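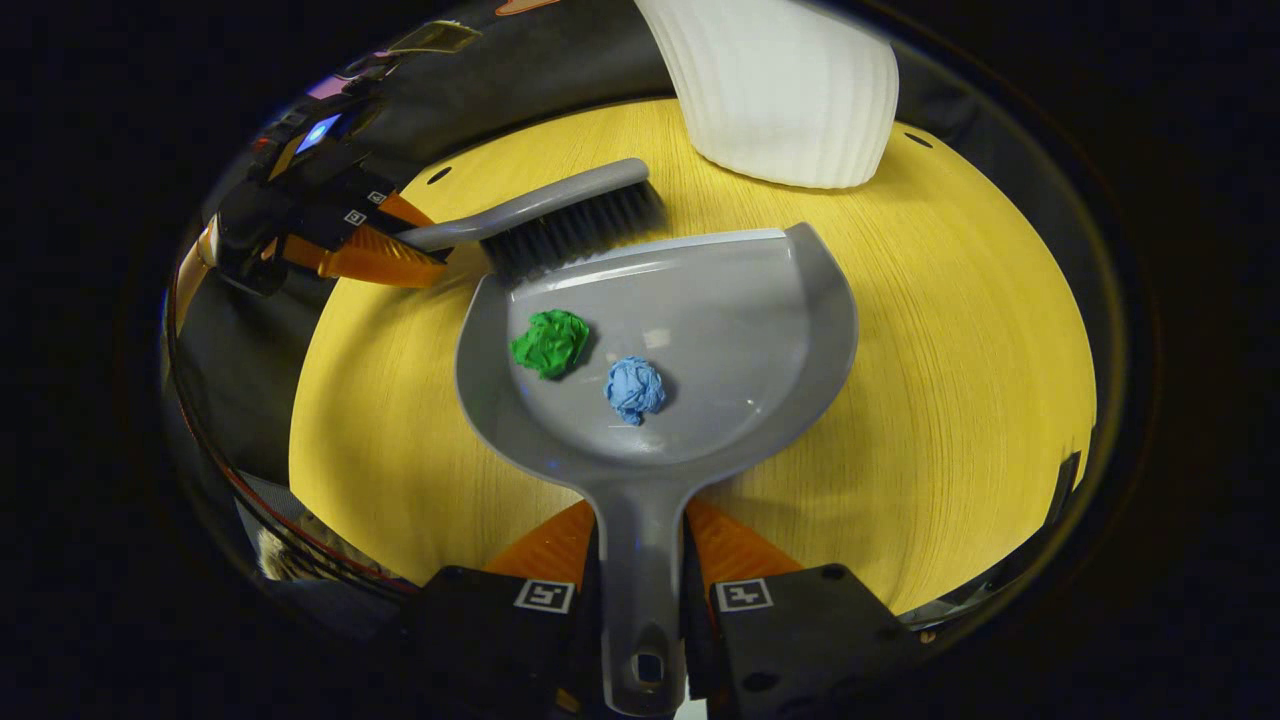
Clearing Dry Litter from Shared Tables: Dustpan and Brush in the Utstead Study Room

Project report, Household and Workplace Studies
Submitted by Jaxon Beaudoin
Supervisor: Ermanno Testa

1. Purpose

The study room at Utstead is used by several year groups and is cleaned by outside staff once a day. Between cleanings, students are expected to clear their own tables. The project examined whether a dustpan and hand brush kept in the room would be a suitable means of doing so, and how the two should be used on a raised surface instead of the floor.

2. Materials

The dustpan is of grey plastic, with a wide, shallow scoop and raised sides that curve round the back. The front lip is flat and of a lighter grey. The handle has a rounded hole near its end for hanging. The brush has a curved grey handle and dense dark grey bristles. Tests were carried out on a round yellow wooden table.

Crumpled paper balls, among them bright green and light blue ones, served as the larger litter. Pencil shavings and biscuit crumbs were used in separate tests. No liquids were included, as the room rules do not permit open drinks.

3. Method

Each test began with the litter placed on the table in the same positions, copied from a paper plan. The dustpan was laid flat and the brush was drawn towards the lip in short strokes. A test ended when the person sweeping judged the table to be clear. Anything left on the table or dropped on the floor was then recorded.

There were 36 tests over 6 sessions, with 341 pieces of litter set out in total. Crumbs were weighed and are not included in that figure.

4. Results

Of the pieces set out, 28 were not collected at the first attempt. Most of these were paper balls which rolled past the side of the scoop when the stroke was too long. Shorter strokes, with the bristles kept low, reduced the problem in the later sessions.

Crumbs behaved differently. A thin line of them tended to remain at the front lip after each stroke, and the dustpan had to be drawn back slightly and the line swept again. Pencil shavings gave little trouble except where they had caught in the bristles, from which they later fell.

Litter was also lost when the dustpan was lifted with the handle raised too high. The results for the Thursday session are less reliable than the others, as a window had been left open and the lighter shavings moved.

5. Recommendations

The dustpan and brush should hang beside the paper bin, at a height all students can reach. The brush should be tapped out over the bin after use. A set used on tables should not also be used on the floor, and a second set should be bought for that purpose.

Wiping after sweeping was outside the scope of this project and could be studied by a later group.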